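29 Oct 2024, hubcap task, remote control

Good long day on the steel table, and I think we are finally settling into a rhythm. Despina drove for most of the morning and I took over after lunch, a good deal clumsier than she is, though I did get better – she was very patient with me. The job is still the same: pick up the hubcap in one taped zone and set it down in the other, face up. We started from the larger rectangle all day.
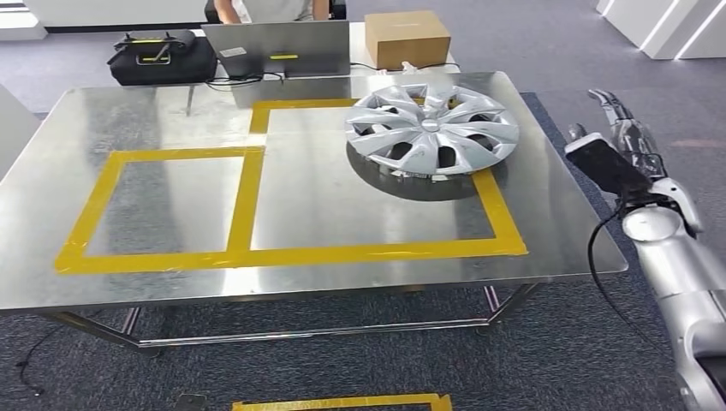
How slowly should the driver move when showing the robot the reach? Slow enough that the hand never has to stop and correct itself near the rim, which for most of us means half the speed that feels natural.

We kept 10 of my runs and threw out 2 where I lost my grip and went fishing for the hubcap with one finger. Clem thinks those might be worth keeping as recoveries, and he may be right, so I put them in their own folder under Molludau and left a note for Lorraine. The running total is now 1,867 good runs since August.

The shine on the tabletop still bothers me a little. Deepika would like to try a dull mat under the hubcap, and I said I'd look for one before our next turn on the arm. Also to do: fresh tape, and ask Borislav about the wrist delay.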